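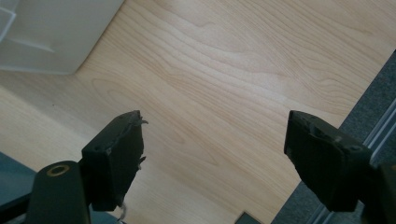

The Grain Decides
Choosing and keeping a pale wood tabletop

By Margarida Marinho
14 July 2021

A pale tabletop is bought on color and lived with on grain. Color shifts in the first year under ordinary window light. The grain stays as it was cut, and it determines where marks show, how a repair blends and which way the cloth should travel.

Wavy bands and long closed loops are the pattern most buyers ask for. They come from a cut made close to a tangent of the growth rings. Where the saw passes through the top of a curve in the ring, the line closes into an oval. A board cut across the rings gives narrow parallel lines and moves less with humidity, but few people stop in a showroom to look at it.

Ehsan Butt runs the finishing room at Gusmont, a workshop that makes kitchen and dining tables to order. He lays boards out dry before gluing and turns them until the loops stop fighting each other. "If two ovals meet at the joint, the eye goes there every time you sit down," he says. On a top 30 inches wide he will reject a board for that alone.

Finish matters more on light wood than on dark. A gloss coat reflects the window and hides the figure at certain angles. A dead flat coat shows fingerprints. Gusmont settled on a low sheen, applied in 3 thin coats with a light sanding between them. The Hepburn table, its best seller, is 66 inches long and takes up to 2 days to cure before it can be wrapped.

Clementina Seixas, who repairs furniture at Irnside, sees the same faults come back. Rings from glasses are the easy ones. Plastic storage boxes are worse. A box with a flat base traps moisture under it, and because the plastic itself looks clean, it is left standing for weeks. When it is lifted there is a patch with square corners, slightly darker or slightly duller than its surroundings. Small felt feet prevent this. So does moving the box.

Grit is the other cause. A container dragged a few inches with sand beneath it leaves a scratch, and a scratch across the grain catches daylight at a low angle. One that runs with the grain can often be left alone. Seixas wipes with a barely damp cotton cloth in the direction of the bands and dries at once. She does not use spray polish, which builds up and makes a later recoat difficult.

For a worn patch she sands the full length of the board, joint to joint. Spot sanding leaves a pale dish that no finish will hide on wood this light. Test the finish on the underside first and look at it the next morning by the window. Water-based coats stay closest to the bare color. Oil warms the wood, and the loops will read darker than they did in the store.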